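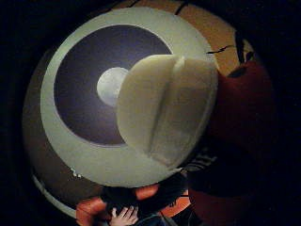
主题：中秋到底该几点出来看月亮
版块：阳台与天台

楼主 半夜收衣服
先说结论：我认为七八点钟看月亮是一种社交活动，跟月亮关系不大。每年中秋我们家都是晚饭没吃完就被我妈赶到阳台上，月亮还卡在对面楼的空调外机后面，一家人对着空调外机说"真圆"。真要看，得等到十一点以后，升高了，楼挡不住，小孩也睡了。我心目中的标准就是图里那种：深蓝发紫的底子，中间一轮白的，边上带点糊糊的光，表面隐约几块灰。八点钟的月亮又黄又大，像没烤熟的饼。今年我准备正式向我妈提出推迟赏月，求各位提供论据。

2楼 老陈醋泡蒜
你妈七点叫你看月亮，是因为她九点半要睡觉。这个论据你驳不倒，散了吧。

3楼 Abundio Trujillo
不同意楼主。月亮刚出来的时候才好看，贴着地平线，颜色暖，旁边有树有房子做参照，人会觉得它特别大。升到头顶就是一颗药片。我在海边住过两年，那时候每个月专门去等它从水里出来，十一点以后的从来懒得抬头。

4楼 半夜收衣服（楼主）
回3楼：您有海，我有空调外机。咱俩讨论的不是同一个天体。

5楼 西葫芦不是瓜
低处显得大是错觉，伸直胳膊拿小拇指比一下，低的高的都能被指甲盖住。我拿这个给我儿子讲过，他比完了说那月饼也能盖住，于是话题就转到月饼上去了，再也没回来。

6楼 Abundio Trujillo
错觉怎么了，滤镜也是错觉，楼上各位朋友圈里的晚霞哪张是真的。

7楼 老陈醋泡蒜
说到大小，去年我花钱买了Zillon的单筒望远镜，商品页写着"环形山清晰可见"。清晰可见的是我自己的睫毛。架在阳台栏杆上，楼下过一辆电动车，月亮就抖三下。现在这东西归我爸，用来看小区门口的菜摊收没收。

8楼 Ballolside夜班
楼主要论据我给你一个反的：满月根本不是看月亮的好时候。太阳正面照过去，坑坑洼洼全没影子，一张大白脸。想看细节等上弦月，明暗交界那条线上最好看，天黑就挂在那儿，也不用熬到半夜。你妈九点半照睡。

9楼 半夜收衣服（楼主）
上弦月那天我妈不做饭啊。

10楼 西葫芦不是瓜
8楼说得对，但中秋你跟长辈讲"满月没有观测价值"，后果自负。我讲过，当年的蛋黄月饼没有分到我。

11楼 Sutanto
在南边住的说一句，我们这儿中秋经常是台风天，看到的月亮全是家族群里发的。一晚上30张，其中一半是路灯。我二舅那张点赞最多，就是路灯。

12楼 老陈醋泡蒜
路灯好啊，随时能看，不挡空调外机。

13楼 Abundio Trujillo
我退一步，城里楼密的，九点是个折中。再晚真没必要，露水下来，坐的椅子都是潮的，第二天腰疼，你还以为是月亮的问题。

14楼 半夜收衣服（楼主）
九点我妈可能同意。但她刚刚追加了一个条件：看的时候不许看手机。我爸当场表示那他看不看都行。

15楼 Ballolside夜班
上弦月的提议我保留，下个月再来顶一次。

16楼 西葫芦不是瓜
有人知道冰皮的放过夜还能吃吗，另开帖怕没人理

17楼 老陈醋泡蒜
冷藏的话能，硬得可以拿来垫望远镜。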